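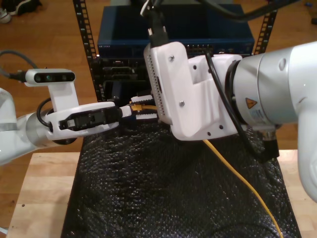
According to one technician at the Birnard site, a patch cable is never the problem until the day it is, and by then it has been bent, trodden on and shoved behind a cabinet for years. Others in the survey were less worried. Several saw cables as throwaway items and kept no record of them at all.

**3.2 Handling and surface protection**

We looked at how short patch cables were handled on the bench before they were put back into service. Work was carried out at two sites, Birnard and Sembiring, using the same written procedure. Each bench was to be covered with a soft layer wide enough for the switch and the full run of the cable. Figure 3 shows black bubble wrap over a light wooden table, with a yellow Ethernet cable lying across it and a dark blue network switch behind. The Sembiring bench used a folded cotton sheet, which tended to slide and was taped down at the corners.

Cable colour was recorded because it affected how easily staff could follow a run by eye. Yellow was preferred at both sites. Grey cables were often confused with power leads – a complaint that also came up in the Drudier interviews.

Connectors were to be held by the body and not by the cable. The procedure allowed 3 attempts at seating a plug before the cable was set aside and the port checked for bent contacts. A plug was recorded as seated only when the latch had clicked and a light pull did not free it. Cables with a broken latch were labelled and kept, as some staff wished to reuse them in places where nothing would tug on them.

In all, about 400 cables passed through the two benches. Most of the written remarks concerned latches and tight bends near the plug. The Vandico record sheet had no box for bends, so these remarks were written in the margin and later typed up by hand. We have kept the original wording wherever it could be read. Marks on the switch casing were noted on a separate sheet and are dealt with in Section 3.3.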